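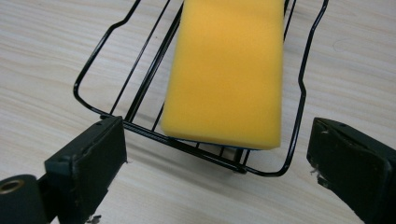

Kenevbridge Rural Water Supply Scheme
Progress report to the Pirnlow Fund, second reporting period

1. Purpose of this report

This report sets out progress on the borehole and distribution works at Kenevbridge during the period to the end of August. It should be read with the first period report, which covered the site survey, the landowner agreements and the letting of the drilling contract to Borkowska Drilling.

2. Summary of position

Drilling is complete at both sites. The main borehole at Upper Pernach has been lined, cleaned out and test pumped. The standby borehole at Lower Pernach has been lined but not yet tested. Pipe laying is behind programme. The scheme remains within the approved budget, although part of the contingency has now been committed, as explained in section 5.

3. Drilling and testing

The contractor met a band of broken rock at Upper Pernach that had not been shown in the survey. Temporary casing was needed through this section and drilling stopped for 6 working days while it was brought to site. No further difficulty was met below that level.

The test pump was run continuously at the design rate. The water level settled and recovered well once pumping ended. Levels in the two neighbouring private wells were read throughout, and neither showed a fall that would affect its users. Both owners have been sent a copy of the readings.

Samples were taken at the end of the test. The laboratory found raised levels of iron and manganese, and all other results were within the limits for a private supply. A filter was allowed for in the original design and will now be fitted. A second set of samples will be taken at the tap once the filter is running.

4. Storage and pipework

The storage tank base has been cast and the tank delivered. Of the 3,000 metres of pipe in the contract, 2,647 metres had been laid at the end of the period. The remaining length crosses the lane at the lower end of Pernach and cannot be started until the road opening licence is granted. The application was returned once for a revised traffic plan and has been resubmitted.

Two households asked for their meter positions to be changed. Both requests were agreed at no cost to the scheme.

5. Finance

The grant has been drawn down in line with the agreed schedule. The temporary casing was charged as a variation and has been met from contingency. A further £1,000 has been set aside for reinstating the verge, where the ground was softer than expected and the contractor's vehicles caused some rutting. No increase in grant is sought.

6. Risks

The road licence is the main risk to completion. If it is not granted in the coming period, the lower properties will be connected later than the rest. They would remain on their existing supplies until then.

7. Work planned for the next period

Test pumping at Lower Pernach
Installation of the filter and control panel
Lane crossing and remaining pipework, subject to licence
Pressure testing and disinfection of the main
Draft maintenance agreement to be sent to the Fund for comment

The next claim will be submitted with the third period report.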